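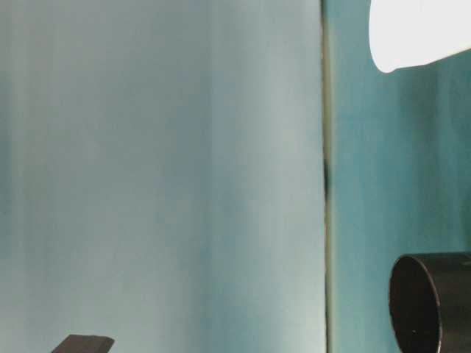

March 10, 2019

Intuition workshop, session 4, Werkeck back room. Edith Henao led the opening meditation, which ran 18 minutes against a planned ten. Two of us reached stillness. One of us reached sleep, and I have apologized.

Journaling prompt ("What is your soul asking for?") still too big. Most pages said lunch. Try the smaller version from the Ernen retreat – "What did you put off this week?" – and give it more time.
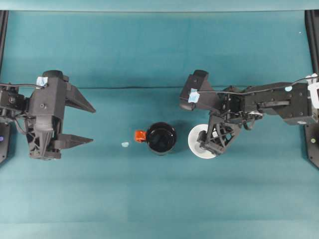
Partner listening went better. The Bermúdez handout says to keep silent for two minutes, and people managed it once Edith stopped whispering encouragement.

Signup page for the Tarnengate webinar: 226 visits, 4 bookings. The universe is being selective. Shorten the headline and move the button up.

To do: new chime, the old one sounds like a microwave.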